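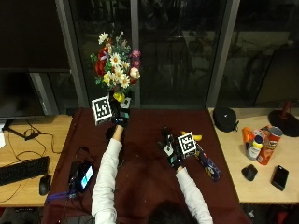
Flowers on a maroon tablecloth.

Kirnthorpe Public Library will change its lending rules following the board meeting of July 17, 2019. This thread sets out the main points for cardholders.

1/ Overdue fines on books and magazines will end. Items may be kept for 9 weeks in total, including renewals, before a replacement charge is added to the account.

2/ Existing fines on children's cards have been cleared. The change covers 900 accounts, and families do not need to apply. Cards that were blocked may be used again at either branch.

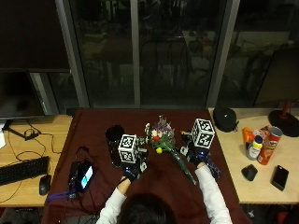 Gunvor Lie asks whether books borrowed at Rustad can still be returned on Main Street. Yes. Both branches accept all returns, and the outdoor drop box remains open overnight.

3/ Interlibrary loans are not included. The lending library sets the due date, and its charges are passed on to the borrower. Please check the slip inside the front cover.

4/ The limit on new releases stays at 4 per card. Holds will be kept at the desk for two weeks.
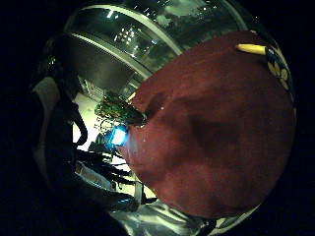
Maroon fabric, close up.

5/ The rules will be reviewed in December. Written comments may be left at the front desk or mailed to the Rustad branch, attention Alvar Lunde.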